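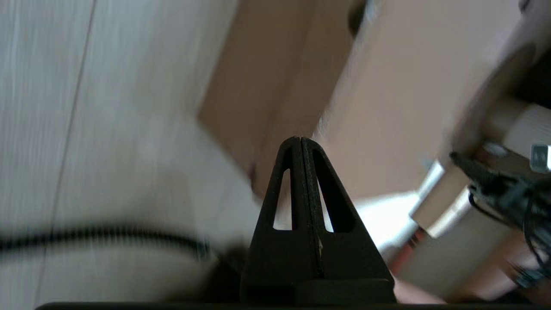 The pale grey surface in the study, with the black cable and a tan panel.

22/07/2022

Readers of this journal will recall that the reorganisation of the study at Susbridge was deferred on two occasions. The work has now commenced, and the present entry records the decisions taken with respect to the work surface and its cables.

The surface itself is to be retained. It is a light grey, close to white, with a faint wood grain, and it remains the most agreeable colour in the room. Consideration was given to a replacement from Wikholm, priced at $89 before delivery, but the existing one is sound and no case could be made for the expense.

Cables present the greater difficulty. It has been the practice in this household to allow each cord to lie wherever it was last used, with the result that papers cannot be set down flat and dusting is neglected. The following arrangements will apply from the end of July. Any cord not in daily use is to be coiled, secured with a fabric tie and placed in the second drawer. Cords in daily use are to run along the rear edge. Those whose purpose cannot be established within a fortnight will be taken to the council's e-waste collection.

A cable of 3000 mm was purchased some years ago for a lamp that stood on the far side of the room. The lamp has since been given away. The cable is far longer than any present need, and a shorter one will be obtained when the opportunity arises.

The matter of cardboard was also reviewed. Cartons have been kept in the study on the understanding that they would be useful for posting parcels, and very few parcels have been posted. One sturdy carton will be kept for that purpose. The remainder will be flattened and placed in the recycling bin on the usual night.

Expenditure to date stands at $79 against an allowance of $100, the principal item being a set of drawer dividers from Gallardo. These were found to be slightly too wide for the upper drawer and have been fitted in the lower one instead.

The bookshelves have not yet been considered. They will be addressed in a subsequent entry, together with the question of the filing trays.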